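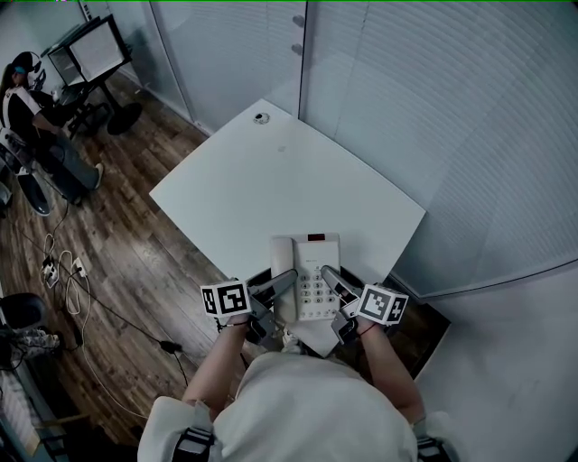

How often should a small shop go through a break-in checklist?
Twice a year is plenty for most places, plus once more after any burglary or attempted burglary on the block.

Break-in checklist, Bivell Street shops, Notthorpe
Walked on Saturday by Jeferson Pimentel

I did all eight shops in one go this time, starting at the Flesia end, and wrote my comments as I went (so excuse the rambling!). Same list as last September with two new lines at the bottom.

1. Front door lock and strike plate
OK at seven shops. The shoe repair place still has short screws in the strike plate - you could pop that door with a good shoulder. Replace this week, please.

2. Back door and alley gate
NEEDS WORK. Gate latch doesn't catch unless you lift it. I lifted it, let go, and it swung right open again. The back doors themselves are solid and I was really happy with the new one at the bakery.

3. Alley lighting
OK except the lamp behind the florist, which comes on and then quits after 45 seconds. The timer wants setting longer.

4. Windows and sightlines
Mostly good. Please keep posters off the bottom half of the glass! A patrol car going by can't see a thing through a wall of sale signs, and I counted three windows like that.

5. Cash
Drawers emptied and left open at closing: seven of eight. The one that wasn't had $189 in it, in plain view from the sidewalk. I've talked to the owner and we're still friends.

6. Alarm
Tested at 8 in the morning with the monitoring company told ahead of time. All sirens loud. Two shops had old names on the call list, including a manager who moved to Bratu ages ago.

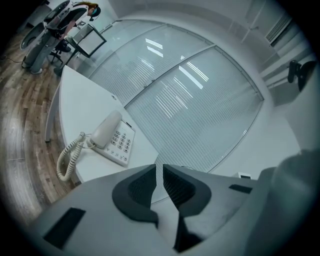
I had both of those lists fixed before lunch, and while I was at it I asked everybody to put down a second contact who lives close by. Still waiting on one.

7. Keys (new)
Write down who has one. Half of us were guessing, me included.

8. After a break-in (new)
Staff should know to stay outside, call the police from somewhere safe, and leave the broken glass where it is until an officer has been through. Most did. The weekend kids at the bakery got it right without any help, which made my day.

Still open: items 1, 2, 3 and the posters. I'll come by again once the gate is done.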